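Notebook – handling model, Ruvirdale build
1/3/24
Reading time: 2 min

Continued on the rear grip problem in Clovik. Cars on the starter chassis still snap into oversteer when the player lifts off mid-corner in third gear. Went back to the tire curve before touching the suspension again.

Physics step was at 200 Hz for all runs. Dropped it once to check whether the snap was a solver artifact. It got worse at the lower rate but did not change character, so the step size is not the main cause. Put it back.

Found that the lateral load transfer term was reading the stock ride height even with the lowered springs fitted. Any car with the Partanen coilover kit was being treated as if it sat 48 mm higher than it does. That explains why the upgraded cars felt looser than the stock ones. Fixed in changelist 1677. The garage preview had the right height all along, and it reads from a separate table. Both should read from the same one. Ticket opened.

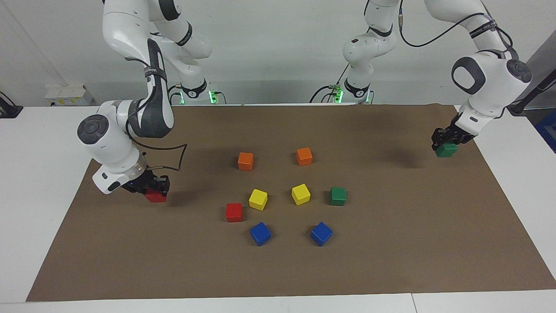

Two-arm cell, wooden cubes on brown paper.

Reran the harbor loop on keyboard and on pad after the fix. Pad is fine. Keyboard still spins at the second hairpin if the throttle is released in one frame. Added a short ramp on throttle release for digital input only. Ramp length is in the input config, not hard-coded. Wheel input untouched.

Drift mode uses its own rear friction multiplier and I left it alone. It will need another pass, as it was tuned against the wrong ride height. Expect scores on lowered cars to come out low until then. Do not adjust the scoring thresholds to compensate.

AI cars: they skip the load transfer term entirely and follow the spline with a grip cap. Not affected by the fix, but they now look slow next to a lowered player car on the hill section. Raised the cap slightly on the hill only. Not happy with this – it is a patch.

Replay files recorded before the fix will desync. The version check should reject them and currently does not. Zodska have been told to clear the ghost folder on their test kits before loading the next build.

Open:
- one shared ride height table for garage and physics
- drift multiplier retune, target April
- replay version check
- 2 cars still missing brake bias values, both fall back to the default
- tire temperature is still off in all modes, leave off until the retune is in

Recent entries
Gearbox audio: crossfade pops on downshift
Nitrous refill rate by game mode
Collision hulls for the wide body kits
Harbor loop: curb heights and wheel contact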